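Week 3 notes: Automation on the folding floor
Updated 1/9/19. Tutor: Mitali Bhattacharjee

Read these before the tutorial. The Zanitov reading is still on the library shelf list and you only need the first chapter.

## The workplace

Inderen is a commercial laundry that washes sports uniforms for clubs and schools. Kit comes in by the bag, gets washed and dried, and then has to be sorted into sets, folded and packed for the right club. Washing and drying were mechanised decades ago. Sorting and folding were done by hand until July, when the firm started a trial with gripper arms at the folding benches.

The site employs 33 people, and 17 of them work in folding and packing. On a busy day they put through 1000 pieces.

## What the job is made of

Job titles hide most of what we want to look at, so we break the work into tasks. For a folder at Inderen they are:

- tip out the bag and separate the pieces
- match tops with shorts
- read the number or club badge
- check for stains, tears and loose trim
- smooth, fold and stack
- pack and label

An experienced folder does several of these at once. Walid Sabbagh, the shift lead, told us he checks a seam with his thumb while he is already turning the garment over. That is hard to write down as a step, and it was missing from the first task list the firm drew up.

Cloth is difficult for machines in general. A carton keeps its shape when you pick it up. A jersey can land in any number of ways, with a sleeve out to one side or the number half hidden in the folds. Shorts are simpler, although a gathered waistband pulls the fabric in and it won't lie square.

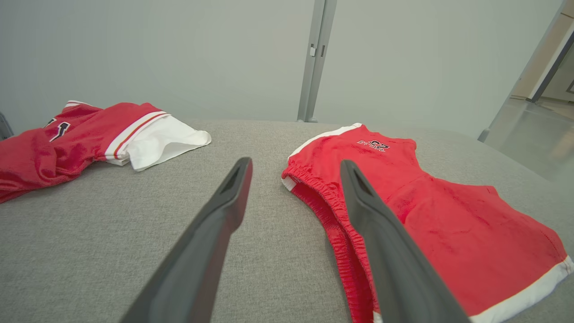
The firm's first plan was to give the arms whole sets. After the first fortnight it split the work up. People still separate, match and inspect. The arms get the pieces that are already matched, and a folder stays at the bench to straighten anything that goes crooked.

## What changed for staff

No positions were cut during the trial. Hours stayed the same, but the content of them moved.

*Pace.* Folders used to set their own speed and catch up after a slow patch. At the trial benches they now wait on the arm, or feel it waiting on them. Several said this was more tiring than the folding had been.

*Skill.* Inspection takes up a bigger share of the day. Staff asked for it to be recognised in the pay grades. Management hasn't answered yet.

*Body.* Less reaching and turning, and fewer sore wrists reported. More standing in one spot.

*Talk.* The old benches faced each other. The new layout puts people side by side, and new starters pick up less from the person across from them.

## Compare with Lareck

Lareck, covered in week 2, brought its machines in without asking the floor and had to redo the layout. Inderen had 3 folders in the planning group from the start. Think about which decisions they could influence and which had been made before they sat down.

## For the tutorial

1. Choose a job you have done and list its tasks. Mark the ones you did at the same time.
2. Who should set the pace at a shared bench, and how would you write that into a roster?
3. Draft a short reply from management on the pay grade request.

Bring question 1 on paper. We'll start on the Sultana case if there's time.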